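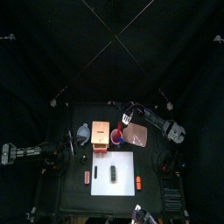
Bickerstaff Early Learning Center
1/16 The February review of our tabletop activity sets is complete. This thread sets out the changes for families, classroom staff and the partner sites that borrow from our lending shelf. Please read to the end before sending questions, as most are covered.

Bickerstaff Early Learning Center
2/16 The set under review is the Drawing and Pretend Play set, known on the shelf list as Rultness. It is the most requested set we lend. Rultness left the shelf 759 times last year, out of 1651 loans of all kinds.

Bickerstaff Early Learning Center
3/16 The center of the set remains the white board. It should be placed flat on the table, in front of the child, with the other items kept behind it or to either side. Staff have asked whether the board may be propped upright. For children under four, please keep it flat.

Bickerstaff Early Learning Center
4/16 One black marker is issued with each board. We no longer issue colored markers with this set. The red and green ones left marks that did not come off with the eraser, and several boards had to be withdrawn for that reason. Please do not add markers from home.

Bickerstaff Early Learning Center
5/16 The eraser is the pink rectangular one. It should go to the left of the board at setup. Left-handed children may of course have it on the right, and staff should ask at the start of the session - many of our youngest children have not settled on a hand and will use both.

Bickerstaff Early Learning Center
6/16 The small green blocks are kept in a stack when the set is laid out. They may be used on the board or off it. A common activity is to draw an outline with the marker and ask the child to fill it with blocks. Another is to draw a road and let the child decide what goes beside it.

Bickerstaff Early Learning Center
7/16 The peach wooden box with the small pink drawer stays in the set. Reviewers noted that children open the drawer before they touch anything else. We recommend leaving it slightly open at setup, which invites the child to look inside and spares small fingers from pulling at a shut drawer.

Bickerstaff Early Learning Center
8/16 What goes into the drawer is for the adult to decide. Classroom staff have used paper notes, a folded drawing and a single green block. Coins, batteries, magnets and food are not permitted in the drawer at any site.

Bickerstaff Early Learning Center
9/16 Kitchen play items: the pale blue jug, the red cup and the red spoon. The spoon is stored standing in the cup. Returned sets are often missing the spoon, and we ask families to check for it first. Replacement spoons are available at the front desk at no charge.

Bickerstaff Early Learning Center
10/16 The jug and cup are for pretend pouring only when the board is on the table. If you would like to use water, please clear the board, the box and the blocks first and move to the water table. The wooden box in particular does not recover well from a soaking. We have repaired one and discarded two.

Bickerstaff Early Learning Center
11/16 The carrot stands on its own at the right of the board. It was brought in last year from the Temisico garden set and has proved more useful here. Children feed it to one another, draw it, hide it behind the box and, in one classroom, held a birthday for it. It is now a permanent part of Rultness and has been removed from the Temisico list.

Bickerstaff Early Learning Center
12/16 The translucent pink tray has been the subject of some correspondence. It is a serving tray for pretend meals and should lie flat at the back of the table. It is not a lid for the storage bin. Please do not press it onto the bin, as the corners crack. The bin has its own lid, marked with the set name.

Bickerstaff Early Learning Center
13/16 Setup order for staff: clear the table, place the back row, place the board, then the marker, eraser and blocks. Seat the child last. A child seated before the back row is in place will generally have rearranged it by the time the board arrives, and the session then starts from wherever the child has left it. This is acceptable but takes longer.

Bickerstaff Early Learning Center
14/16 Cleaning. Wipe hard items with a damp cloth and mild soap. Wipe the wooden box with a dry cloth only. The board should be cleared with the eraser and then wiped. Do not use the Grelto spray on the board - it leaves a film, and the marker will skip over it. Grelto remains approved for tabletops and chairs.

Bickerstaff Early Learning Center
15/16 Loans. The loan period remains 3 weeks, with one renewal if no other family is waiting. Partner sites may hold up to 50 items across all sets at one time. Sites over that limit have been contacted directly and need take no action in response to this thread.

Bickerstaff Early Learning Center
16/16 Questions about the set should be directed to Thongchai Suwannarat, Materials Coordinator, through the front desk. The desk is open from 8:30 a.m. to 4:00 p.m. Please have the shelf name of the set ready when you call.

Bickerstaff Early Learning Center
Addition to 9/16: we have been asked whether a spoon of another color may be returned in place of a missing red one. It may, provided it is a play spoon of similar size. Metal spoons from the kitchen drawer will be sent back with the family.

Bickerstaff Early Learning Center
Addition to 13/16: a printed copy of the setup order is kept inside the lid of each storage bin. Sites with older bins may request a copy from the desk.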